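Tannous opens second home storage shop in Kendgate

Kendgate, 11th July. Tannous, the family company for home storage and small furniture, opens its second shop in Kendgate this month. The new shop is on Ornska Street, in the former building of the Trilloletti shoe store, and it has 2122 square feet of sales area on one floor.

The company started as a market stall and moved to its first shop near the bus station. In that shop the customers often had to wait in the aisle while another customer was looking at the shelves. The new place has wider aisles, a ramp at the front door and a parking area behind the building with 50 spaces.

"Our customers asked us for many years for a bigger shop, and we were always looking for a building which is not far from the center," said Hussam Sabbagh, director of Tannous. "When the shoe store closed in May, we visited the building on the same day. The floor was good, the roof needed work, and we signed."

The shop will carry some 3000 articles, among them boxes with lids, drawer inserts, shelving for garages and cellars, coat racks and shoe cabinets. Spare parts such as lids, wheels and shelf pins are sold one by one at the service desk. Customers who have an older Tannous shelf can bring the old pin with them, and the staff will look for the right size.

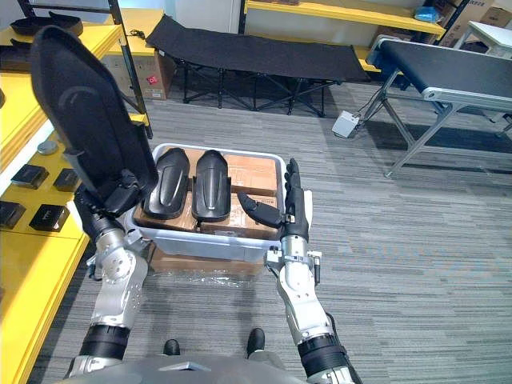 Can customers return a storage box after they have used it at home?
Boxes can be returned up to 100 days after purchase with the receipt, if they are clean and not broken. Shelving which was cut to size cannot be returned.

The cutting service for shelf boards moves from the first shop to Ornska Street. Orders that were already placed at the bus station shop will still be ready there, and customers do not need to call. New orders are taken only at the new address.

Wissam Qudah will manage the new shop. He was responsible for purchasing at Tannous before, and he will continue to choose the garage shelving for both shops.

"People come in with a measurement on a piece of paper, and often the depth is missing," said Mr. Qudah. "Please measure also the depth."

The first shop remains open with its usual hours. Delivery inside Kendgate is offered from both shops, and the delivery price is the same. Questions from the press can be sent to the Tannous office in Kendgate, to the attention of Mr. Sabbagh.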